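4. Setting up company alerts and the executive changes feed

Nivden can send you a notice when a company you follow names a new chief executive, loses a board member or files a leadership update. You need a Standard or Team account. Free accounts can read the feed but can't receive alerts.

4.1 Add a company

1. Sign in and open Watchlist from the left-hand menu.
2. Select Add company and type at least three letters of the name.
3. Choose the listing that matches the right exchange. Companies listed in two countries appear twice.
4. Tick Leadership under Alert types.
5. Select Save.

Note: A watchlist holds up to 60 companies. Team accounts can share one list among 18 members. 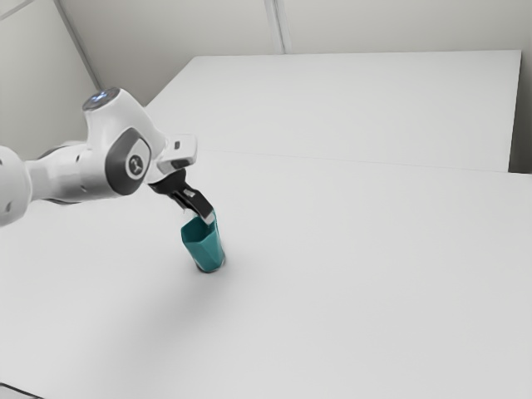

Arm holding a teal cup over a white tabletop.

4.2 Filter out rumours

By default you'll receive both confirmed filings and press reports. To limit alerts to filings:

1. Open Settings, then Sources.
2. Switch Press reports to Off.
3. Under Confidence, pick Filed only.
4. Go back to Watchlist and refresh the page.

Caution: Changing the source setting clears any unread alerts. Export them first if you need a record. The export file stops at 3000 rows, with the oldest rows dropped.

4.3 Add a private note

Each alert has a note field that takes up to 256 characters. Notes are visible to everyone on a shared list, including guests. Don't use the field for client details.

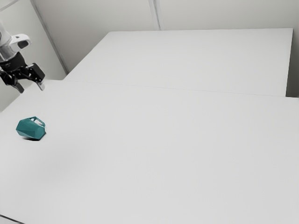

Teal mug on its side on the near table, gripper open.

4.4 If alerts don't arrive

1. Check that the bell beside the company name is solid, not outlined.
2. Look in your junk folder for mail from Nivden Alerts.
3. If you import your list from Surilel, reconnect the account under Settings, then Linked services. The link expires when you change your Surilel password.
4. Send yourself a test alert from the Help menu.

Weekly summaries go out on Thursday. They're separate from alerts and have their own switch, covered in section 5.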